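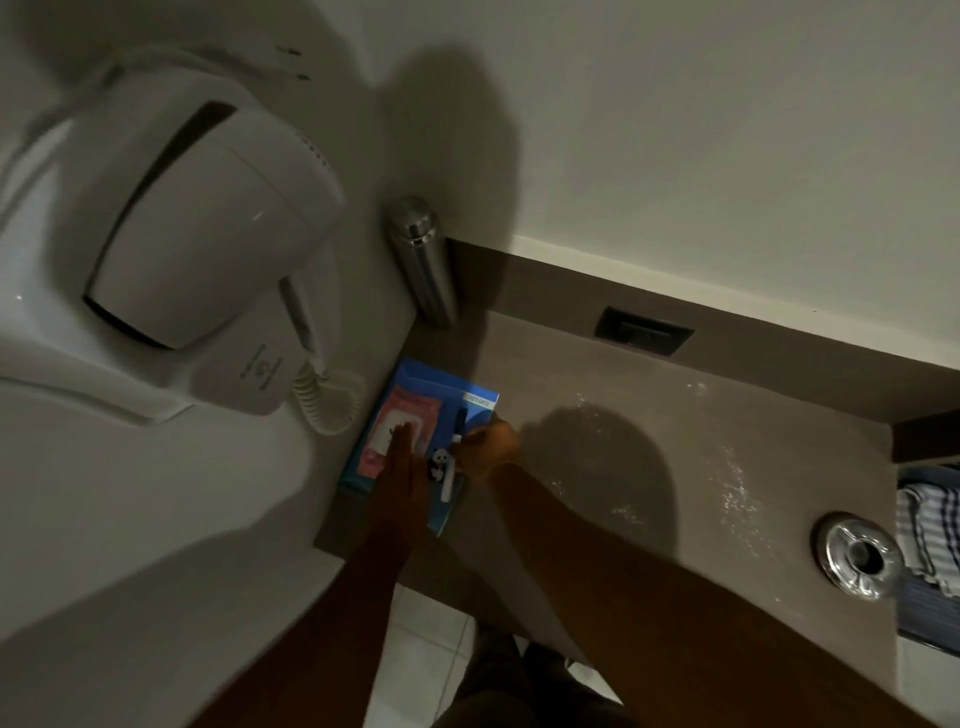 Step 2: Clear the counter before you judge any machine

If you're wondering whether a robot could take over the bathroom counter, try breaking the job down by hand first (it's a lovely way to spend ten minutes, and you'll never look at a hair dryer cord the same way again!). Write down every item that has to move, and where it goes. Droplets and chrome are worth their own line, as shiny and wet things still confuse a lot of the cameras I've read about.

Step 3: Wipe, and notice what both hands do

Fold your cloth and work toward yourself. One palm flat on the counter, the other hand pressing the cloth down, and the wipes and pen left over by the left edge so you have to steer past them. At Ullby we gave this step 70 tries in August, and steering was where the arm got stuck.
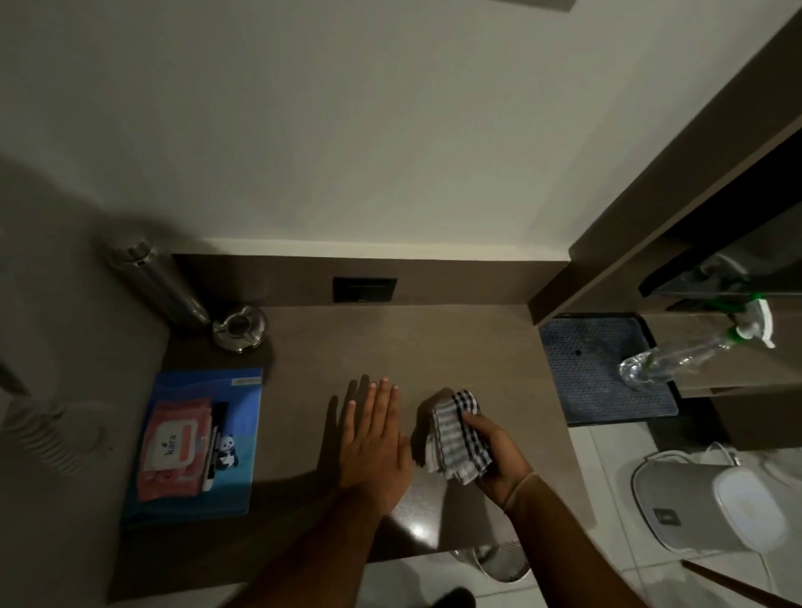
Can I buy a robot that wipes counters today?

For a home, I'd wait. The ones I've seen manage a bare, flat surface nicely, but they still want a person to tidy up first.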